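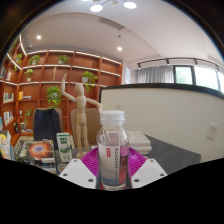

Re: [lucero-users] Grasp width on bottles, and how many demos

Aug 22, 2018
From: Pilar Quiroga
To: lucero-users

Answers inline. I trimmed the parts about the wrist mount, which we already covered last month.

> We are collecting pick and place demos with the hand-held gripper
> and then training on them with the Plalix scripts. Cans and boxes are
> fine. With plastic bottles the policy closes too far and the bottle
> tips. Do you squeeze until the wall gives, or stop earlier?

Stop earlier. I close until both fingers touch and then go a very small amount more. A thin bottle that is only partly filled will give if you keep pulling the trigger, and the width you record is then the width of a dented bottle. The policy learns that number. When I went back through our first set, 11 of the 61 bottle demos had this problem and I threw them out.

Also check where you take hold. In our good demos the bottle is upright between the fingers and the cap stays in view the whole time. If you come in too high you end up on the shoulder, where the sides slope, and it slides down as you lift.

> Is it OK to record on a normal desk with other things on it, or
> should we clear it first?

We record on a desk with things on it. Ours has books, a drink carton, a stack of folded white paper and a wooden artist's mannequin right behind the bottle. The one thing I watch is clearance. If there is something tall next to the target, approach from the open side and do it the same way for several demos in a row before you change. Mixed approaches in a small set gave us a policy that hesitated halfway.

Windows matter more than clutter for us. With bright daylight at the back of the room the exposure shifts when you turn the gripper, and tracking can drop for a few frames. I turn slowly — slower than feels natural — and I have had fewer lost segments that way.

> How many demos per object? The Lutari notes say 500.

That is for the full Lutari set, all objects together. For one bottle on one desk we got usable results well under that, but it did not carry over to a second room until we had recorded in 4 rooms. If you have limited time I would spend it on changing rooms.

> Do you calibrate the finger width every session?

Yes. Fully open, fully closed, then open again, before the first demo and again after lunch. The Pilell firmware does not warn you if the zero has moved.

I can send the script that flags demos where the width keeps shrinking after contact. It needs cleaning up first, so probably early September.

Pilar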